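Boxes, Clips and Lids: Nadine Salameh on Packing Food

By Chathurika Uddin
May 7, 2022

Nadine Salameh was late with lunch when I arrived, so we talked while she packed it. There was rice, a tray of roasted cauliflower, and a bowl of beans she had been meaning to use up. All of it went into boxes, and the boxes went into the refrigerator with their long sides facing the door.

"If I see the long side I can read the label," she said. "If I see the short side I only see the clip."

Salameh runs Clomon, a two-person business that sets up kitchens for people who have moved, had a baby, or inherited somebody else's cabinets. Before that she spent 16 years in catering, most of them at a company called Favov, where she started on the sandwich line and ended up in charge of cold storage. She says the second job taught her nearly everything she uses in the first hour of a visit.

"At Favov we had more than 2000 boxes," she said. "They came from four different suppliers and the lids looked alike. They were not alike. I would find a lid sitting on a box and think it was closed, and then pick it up."

What happened then?

"Soup."

She has had strong feelings about lids ever since. Most of her clients call about shelves or drawers. She usually asks to see the containers first, and she asks for all of them to be brought out and put on a table. She lays a mat or a towel down before anything else. A hard tabletop makes a noise every time a box is set down, and an hour of that wears on people.

The first thing she does is match every base to a lid. She closes each one fully, clips included, and turns it over. Anything that won't close goes to one side. She doesn't throw it out yet.

"People get nervous when I say throw it out. So I say, let's put it over there. By the end they are the ones asking for a bag."

The box she likes best for a family kitchen is a plain one, a rectangle with rounded corners, a flat lid, a clip on each short side, and a handle set down into the middle of the lid so another box can sit on top.

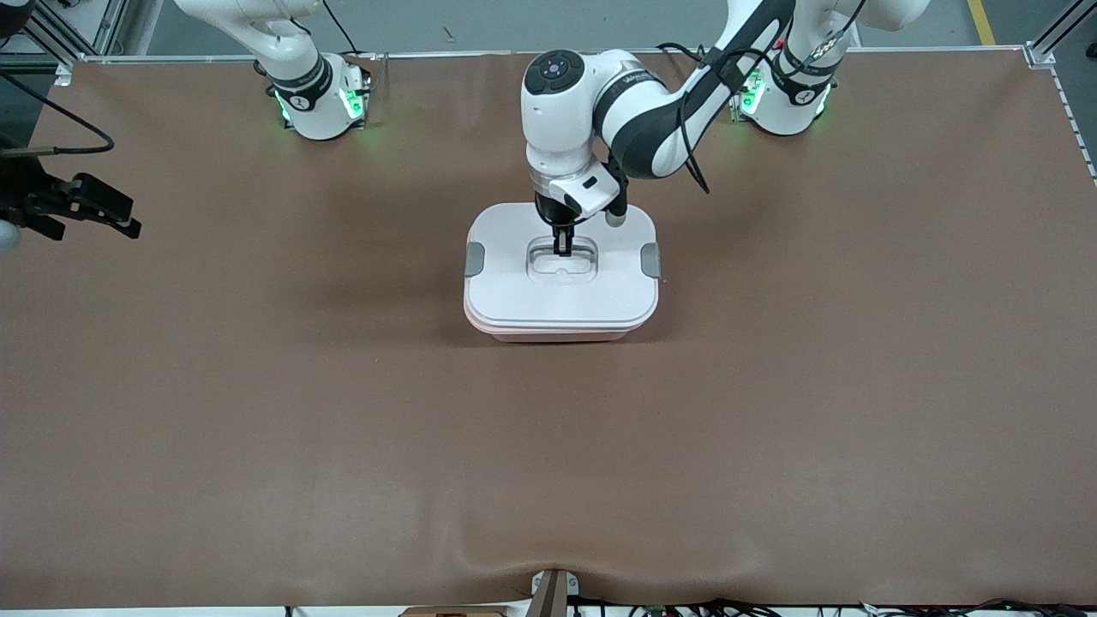
"Two clips is enough for dry food," she said. "Rice, pasta, flour, crackers. I know there are boxes with a clip on every side. Those are good for liquids if you're carrying them in a car. But for a box you open twice a day, a person will do two clips. They will not do four. They'll do one or two of the four and leave the rest, and then it's worse than having two."

She has watched this in enough kitchens to be sure of it. At one house, the family owned a full set of four-clip boxes and every one of them was closed on a single side. The client, a nurse named Fadi Farah, told her he had stopped noticing the other three. She moved the four-clip boxes to the refrigerator for leftovers and bought two-clip boxes for the pantry. He sent her a picture of the shelf in October and everything was shut.

I asked how she opens a box with clips at both ends. She said most people do it one-handed, which is how the far clip gets bent.

"You put the box down first. Then both thumbs, both clips, at the same time. Then you lift the lid. If you open one side and pull, the other side has to take all of it. Plastic doesn't like that."

And the handle?

"The handle is for when it's closed." She said this slowly, and then again. "For when both clips are closed. If one is open and you lift by the handle, you are lifting a lid. You're not lifting a box."

She prefers a recessed handle to a raised one for a simple reason, which is that her shelves are short. A raised handle takes up the space where the next box would go. A recessed one collects crumbs, though, and needs to be wiped. She uses a damp cloth and a finger, or an old toothbrush if flour has gotten in and caked at the corners.

"Flour in there is the one I hate. Somebody scoops flour over a closed lid, and it falls down into the handle, and then they wipe it with something wet. Now it's glue."

We had moved to the table by this point. She had one more container to fill, with lentils, and she did it with a wide funnel she had cut from a milk jug. I asked about color. Her own boxes are mostly clear, but several clients have asked for white or pastel ones, and she no longer argues.

"I used to say clear only. Clear, clear, clear, so you can see how much is left. Then Wajid — my partner in the business — pointed out that half the people we work with put the boxes on open shelves. They don't want to look at lentils. They want to look at something calm."

Wajid Farooqui does the measuring and the shopping. He told me later by phone that solid-colored boxes work well as long as there is a label and the label is on the box, never on the lid. Lids travel. They get washed together and go back onto whichever base is closest. A pale pink box with a white lid can sit next to five others just like it, and the only thing telling you which one holds sugar and which one holds salt is the strip of tape on the front.

"I have salted a cake," Farooqui said. "A whole one. For a birthday."

He uses masking tape and a marker. Salameh owns a label maker but rarely brings it to a job, as clients tend to keep up with tape and give up on the machine. The tape comes off in the wash and gets replaced. She thinks it's a good thing that it comes off, because it makes people check the contents.

Washing was the subject she had the most to say about. She does lids by hand even when the package says they can go in the dishwasher. She doesn't claim that the dishwasher ruins them. Her complaint is the water that collects under the clips and around the handle and then runs into the box when it's put away.
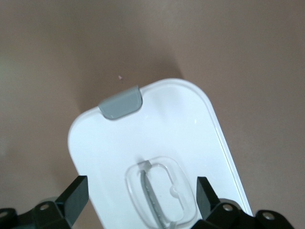 A white lid with a gray tab at one corner and a clear handle housing with a gray bar inside.

"You have to stand it up to dry," she said. "Lean it on something, with the clips open. Give it 60 minutes. If you're in a hurry, shake it over the sink and go around the edges with a towel. A clear handle like that, you can at least see if there's water sitting in it. With a solid one you're guessing."

She also looks at each clip while the lid is drying. Clips tend to fail at the bend, and she says you can often catch it early. On a colored clip the plastic turns pale along a line where it folds. It will still snap shut when it looks like that. She moves the lid to a box that holds something that doesn't matter much, such as cookie cutters or birthday candles, and lets it finish there.

Can a broken clip be replaced? On some brands it can. She likes Qudah boxes for that reason, and keeps a small bag of their spare clips in her work apron. Gunberg boxes are cheaper and close well, but when a clip goes the lid goes with it. She doesn't tell people which to buy. She asks how often they expect to drop one.

"If there are children, the answer is all the time. Then buy the cheap one, and buy it again next year."

I asked about buying in general, because most of the people I know own too many containers and still feel short of them. She said the number matters less than the sizes. A kitchen with three sizes that stack on each other will hold more than a kitchen with nine that don't. She would leave out round boxes altogether, though she kept two of her mother's and they were on the counter as we spoke, one with tea in it and one with string.

Her usual advice is to start with one shelf. Empty it, wipe it, measure how deep it is, and write that down before going to the store. Take a box with you if you already have one you like. Put it on the floor of the aisle and see if the new one sits on it. One client, Georges Karaki, went to the store without measuring and came home with boxes that stuck out past the shelf far enough that the cabinet door stayed open. He kept them. They're in his garage now with picture hooks and sandpaper in them, and Salameh says it's the best organized garage she has been in.

The lentils were in by then. She ran a thumb along the rim to clear off the dust, set the lid down flat, and pressed it in the middle before she touched either clip. I asked whether the pressing did anything.

"It pushes a little air out," she said. "Maybe it does nothing. I've always done it."

She closed both ends together, lifted the box by the handle, and carried it to the pantry. There was a gap waiting for it on the second shelf, between the rice and a box whose tape said only "small pasta?" with the question mark. I asked about that one. She said it had been there since the move and she would get to it after lunch.

Clomon takes bookings for spring and summer visits through its front desk. Salameh asks that clients leave the cabinets as they are before she comes, and that somebody run the dishwasher the night before so all the lids are in the house and clean.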